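Dirley Hall – Pre-Show Safety Inspection, Stage and Backstage

Event: Garrido, one-night concert, standing floor and seated balcony
Date of inspection: 21st December
Inspected by: Serpil Akgül
Accompanied by: Obaidul Matubbar (house electrics), Rajitha Abeysekara (front of house)
Touring contact: Aleksi Lahtinen, production manager
Licensed capacity: 1,527

Result codes: P = pass, R = pass with remark, F = fail, re-inspect before doors.

1. Stage deck and risers

1.1 Deck panels level and locked. P
1.2 Drum riser braced and castors locked. R
Two castors locked on arrival, two not. All locked at time of inspection. The riser moves slightly when the kick pedal is used hard. Ratchet strap to be fitted between the upstage legs and the deck frame.
1.3 White edge tape, front and both sides. F
Tape missing along the stage-left side for the full depth of the monitor desk. The drop there is the same as at the front. Re-inspected after soundcheck – tape fitted, now P.
1.4 Treads and handrails, both sides. P

2. Rigging and overhead load

2.1 Load plan received and signed. R
Plan received from Jereo, the touring rigging supplier. The first copy showed the August layout with the old centre truss. Correct copy supplied by A. Lahtinen and attached to the file.
2.2 Secondary safety bonds on all lanterns and speakers. R
One bond on the downstage truss was looped round the lantern yoke only. Refitted round the truss chord and checked from the lift.
2.3 Motor hoists within inspection date. P
2.4 PA hang clear of balcony sight lines and fire curtain. P
The fire curtain was dropped with the PA at show height. It came down to the deck without touching cable or cabinet.

3. Electrical

3.1 Supply to stage tested, earth continuity confirmed. P
3.2 RCD trip test on all backline circuits. R
Keyboard position failed to trip on the first test. The distribution box was swapped for a house unit and retested, P. The faulty box is tagged and must not go back on the truck as serviceable.
3.3 Cable runs ramped or flown at walkways. R
Ramp needed at the stage-right wing door, where the bass player's cable crosses the route to the quick-change area.
3.4 Small appliances backstage, test labels in date. P
Green room and crew room both done.

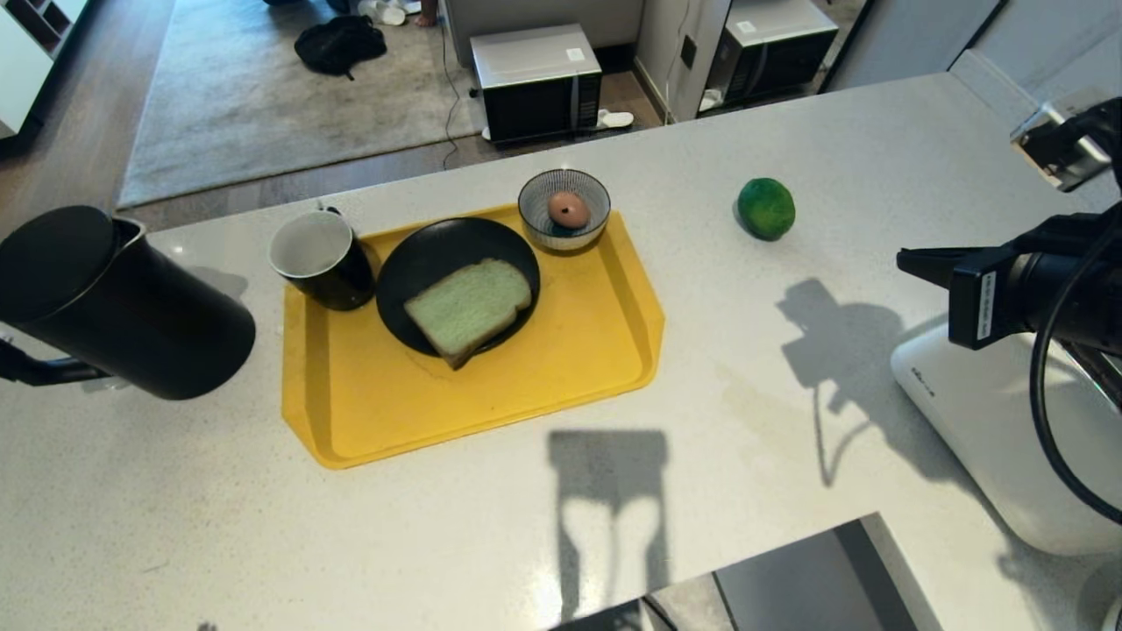
4. Pyrotechnics and atmospheric effects

4.1 Effects list agreed in writing. P
Haze only. The tour's confetti cannons are not being used in this venue.
4.2 Haze fluid data sheet on site. P
4.3 Smoke detection isolated by authorised person only. R
Isolation covers the stage zone and no other. Log to be signed by O. Matubbar at isolation and again at reinstatement. On the previous hire the second signature was left blank.

5. Audience areas

5.1 Front-of-stage barrier assembled and pinned. P
Pins checked at every joint. Pit width is sufficient for two stewards to pass.
5.2 Exits unlocked, unobstructed and signed. F
Exit 4 was blocked on the inside by merchandise boxes marked Postard. Boxes moved to the cloakroom store. Re-inspected, now P. The merchandise team has been told that the lobby recess is part of the exit route and cannot be used for storage, including after the interval.
5.3 Balcony seating count against plan. P
200 seats, as drawn.
5.4 Accessible viewing platform, ramp and companion seating. R
The ramp edge strip has lifted on the lower left corner. Glued and taped for tonight – a proper repair is required before the next hire.
5.5 Steward numbers. R
Nine on the floor as agreed. R. Abeysekara to move one from the bar corridor to the platform until the support act has finished.

6. Welfare and catering

6.1 Dressing room corridor clear. P
6.2 Worktops clean and stable, hot drinks kept back from the edge. P
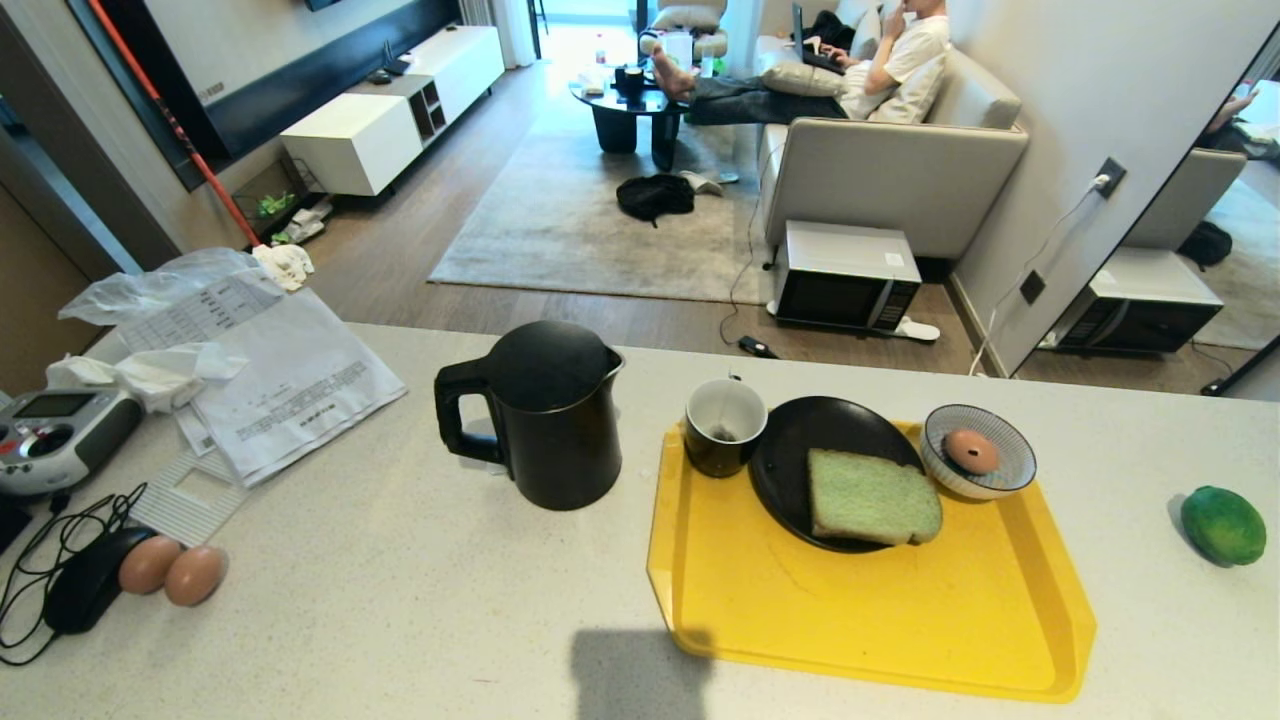
6.3 Drinking water available in the wings and in the pit. R
Pit supply low. Additional cups and two further containers requested from the bar.
6.4 First aid room staffed from doors to clear. P
6.5 Hearing protection offered to all stewards and bar staff. R
Box at the stage door nearly empty. Refilled from the office stock. The signing sheet was out of date and has been replaced.

7. Sound level

7.1 Limiter set and sealed. P
7.2 Reading taken at mixing position during soundcheck. P
Within the licence condition. Second reading to be taken during the main set and added to this sheet by hand.

Outstanding before doors: 1.2 strap, 3.3 ramp, 6.3 water.
Outstanding after the event: 3.2 return of tagged box to supplier, 5.4 ramp edge strip.

Copy to: Tahsin Cassim, venue licence holder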